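Against the Printed Size

Clothing size labels should carry measurements in inches or centimeters. The letter system of S, M, L and XL records a manufacturer's intent and gives the buyer no dimension that can be checked with a tape.

I have held this position since I worked in returns processing for Parville, a mail-order clothing firm. The most common reason code on the return slip was "size."
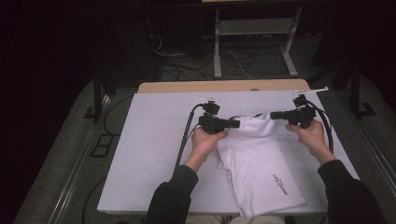
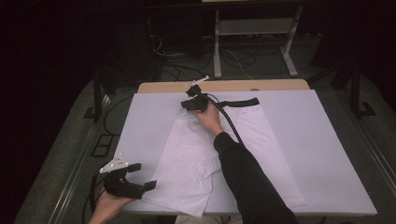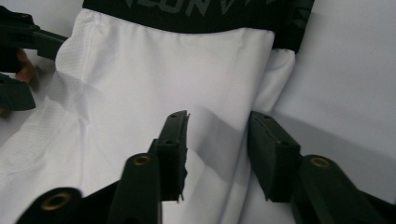
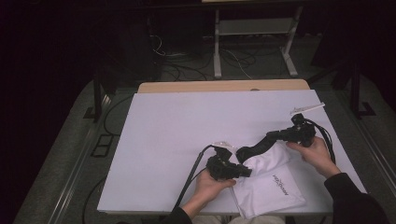 A letter size is a bin. The firm decides where the bin begins and ends, and it can move both limits between seasons without changing the label. A waist marked M in one catalog may measure the same as a waist marked L in the next. The buyer learns this after delivery.

Numbered sizes are only slightly better. A number with no unit attached drifts in the same way, and in women's clothing it has drifted for decades. Men's dress shirts, sold by neck and sleeve, show that the alternative works. Buyers who know two measurements can order a shirt by mail and expect it to close at the collar.

The usual objection is cost. Usa Yimyam, a pattern cutter who spent most of her career at Kratochvíl, put it to me in terms of tolerance. A knit garment cut from a stack of cloth will vary from the top of the stack to the bottom, and it will vary again after finishing. If the label states a chest of 40 inches, the firm has made a claim it can fail. A letter cannot fail.

I accept the description and reject the conclusion. Tolerance is an ordinary matter in every other trade that sells objects meant to fit other objects. A label can state a nominal value and a permitted deviation. Fabric that stretches can be given two values, relaxed and extended. Elastic waists in particular need both, as the relaxed figure alone says little about who can wear them.

In October I compared the size charts of two retailers, Nutel and Sarkivach. Both publish body measurements, meaning the dimensions of the person the garment is supposed to suit. Neither publishes the dimensions of the garment. The difference is the ease allowance, which is a design choice, and it is the figure a buyer most needs when choosing between a close fit and a loose one.

Valentin Jacquet, who edits a trade newsletter I sometimes write for, considers the whole question settled by free returns. The customer orders 3 sizes and sends 2 back. This moves the cost of measurement from the factory to the parcel network, and the buyer pays for it in the price.

The rule I would support is short. Any garment sold at a distance should list chest or waist, length, and inseam where there is one, measured flat after one wash under the care label's own instructions. The stated tolerance should appear beside each value. Letters may stay on the label for those who like them, printed smaller than the measurements.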